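Pumphrey lid swap is back this Thursday, and I'm bringing the whole drawer

If you're anything like me, you own a cabinet full of plastic containers and maybe a third of them still have a lid that fits. So I was pretty thrilled to hear the Pumphrey Street lid swap is on again this Thursday, starting at 4 in the afternoon, upstairs at the Udham Building (same room as last April, same squeaky door).

You bring your orphan lids and your topless tubs, you set them out, and you hunt. Last time folks carried in some 800 pieces and 352 of them went home matched up with something. I got a soup container out of it that I still use every week!

Dehua Shen is running things again and she's asking everybody to wash and dry their stuff before they come. Rounds go on one side of the room, squares and rectangles on the other, and anything cracked stays home. Lids go face up so people can see the rim — that was a sore spot last year, when half of them were stacked and you had to dig. 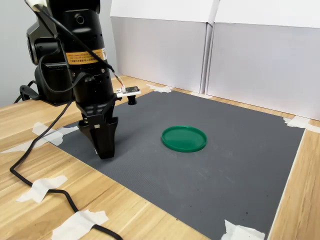
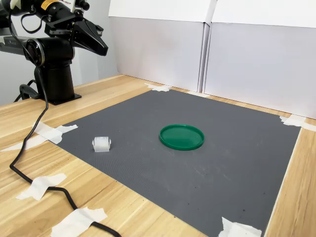

Wanting Lu
Neighborhood reporter

I've got my eye out for round green lids in particular. My mother-in-law gave us a set of nesting bowls years ago, and the biggest one has been wearing a dinner plate as a hat since we moved. A flat lid with a raised rim would do it, and I don't much care whether the green matches.

Essam Tawfik will have the measuring table by the window, so if you're hopeless with sizes like I am, bring the tub along and he'll find you the diameter. He's also taking glass jars this year, with or without tops, but only up to the quart size. No bottles please!

It's free and you don't have to bring something to take something. Doors close at 9, and whatever is left gets boxed up for the next swap. Street parking is tight after five — I'd walk if you can, or use the lot behind the bakery and come in the side way.

Comments

Vasanthi Marar
Are baking pans with plastic covers okay? I have two covers and no pans.

Qiuyue Gu
I took home a lid last year that fits nothing I own. Bringing it back, somebody please adopt it

Dehua Shen
Vasanthi, yes, bring them! Put them with the rectangles.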